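4.2 The bag problem: where small tools go when they are put away
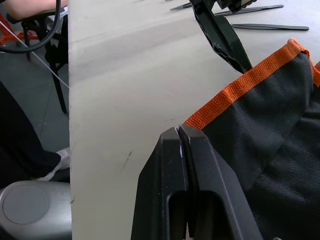 Figure 3. Black fabric bag with orange webbing along the rim, and tweezers on a white tabletop.

The previous section dealt with drawers, which at least have the courtesy to stay the same shape. We turn now to bags. Of the 946 storage episodes logged at the Trarnbridge and Villalba sites, a stubborn share ended with a small hand tool going into a soft container, and these episodes gave us most of our coding disputes and nearly all of our lost tweezers.

Figure 3 shows the sort of arrangement we mean. The tweezers are black, the bag is black, and the inside of the bag is a darker black again. Anyone who has packed up a workbench at the end of the day will see the difficulty coming. While they lie on a white tabletop, black tweezers are about the easiest thing in the building to find. Once inside a dark bag they join the category our participants called "in there somewhere", a phrase that turned up so often in the transcripts that we gave it its own code (ITS).

We had expected colour to matter less than it did. The early literature on household and workshop storage tends to treat containers by volume and by whether they have a lid, and our pilot coding scheme followed suit. It had a field for litres. It had no field for whether a person could see what they had just put down. The field was added in September, after the second coder pointed out that we had recorded the capacity of every bag in the Trancombe workshop and could not say which of them anyone liked using.

Bags with a bright rim did better than plain ones in one narrow respect. An orange edge like the one in Figure 3 tells the hand where the opening is, and participants glanced at it before reaching in. It tells them nothing at all about what is inside. Several people praised their bright-edged bags warmly in interview and then spent a good while rummaging in them on camera. We report both findings without trying to reconcile them.

Soft sides raise a second issue. A bag made of woven fabric folds and bunches, and the mouth is rarely the same shape twice. Rigid boxes were opened once and left open. Bags were opened, slumped, opened again, propped against something, and opened a third time with some language we have left out of the transcripts. Participants who worked alone tended to use one hand for the rim and the other for the tool, so tools went in singly. Those who worked in pairs gave one person the job of holding the bag, and this person was usually also talking.

4.2.1 Tweezers as a test item

Tweezers were chosen for the bench tasks on the advice of our partners at Skiller, the training workshop that supplied the Villalba participants. They are light, long for their weight, pointed at one end and slippery in company. They are also owned in multiples. People who own one hammer will own several pairs of tweezers, and will hold firm views about which pair is the good one. In our sessions the good pair was put away last and looked for first.

We asked each of the 59 participants to clear a table of small tools into a fabric bag in whatever way seemed sensible. No instruction was given about order or direction. Three habits accounted for most of what we saw.

The first group dropped tweezers in point first. This was quick and felt tidy, and it left the blunt ends uppermost, where they could be grabbed later. Participants in this group were pleased with themselves until the bag was laid on its side, at which point all previous arrangements lapsed.

The second group gathered the tweezers into a bundle before lifting them. Bundling took longer at the table and less time at the bag. It also went wrong more noisily, as tweezers lying at different angles do not care to be squared up, and one pair would generally leave the bundle on the way over.

The third group moved the bag to the tools. They pulled the rim up beside the tweezers and slid them across the tabletop and over the edge. We had not planned for this and the instructions had to be read again to make sure it was allowed. It was. The method worked well on smooth tables and depended on somebody keeping the rim low. A rim with a stitched band is a bit of a kerb, and a pair of tweezers sent over it at a shallow angle will sometimes stop and consider its options.

Fourteen participants changed habit partway through, most often from the first to the third. Only two went back.

4.2.2 Retrieval

Putting away is half the job, although it was much more than half of our funding application. After a break, participants were asked to find a named pair of tweezers in the bag they had packed themselves. We had supposed that packing the bag would help. It helped with confidence. Participants who had packed their own bag began searching sooner and were surer of where to look, and a fair number of them were wrong.

Search by touch was the norm. People looked into the opening, saw a dark interior, and put a hand in. Given that the tools had points, this was done with less care than we would have liked, and from the second week we provided tip covers. The covers were small, pale and easy to see, and so many went missing inside the bags that we stopped replacing them.

The most reliable searchers tipped everything back out on the table. It was seldom their first move. Asked about it afterwards, they tended to describe it as giving up, although it was faster than the search that came before it. We think the reluctance deserves attention. Emptying a bag undoes the tidying, and people who have just tidied are protective of the result even when the result is a bag in which they can find nothing.

4.2.3 A note on coding

An episode was coded as complete when the last tool had passed the rim. This definition was settled on Feb 8, 2023, after a long meeting about a pair of tweezers at Trancombe that had come to rest across the mouth of a bag, half in and half out. One coder held that it was stored. The other held that it was balanced. The final rule requires the whole item to be below the edge, and agreement improved once it was in place. The original episode is still marked "unclear" in the data set, and the coders have asked that it stay that way.

Episodes in which the bag itself was folded shut are treated separately in Section 4.3, together with those in which it was zipped, rolled, or sat on.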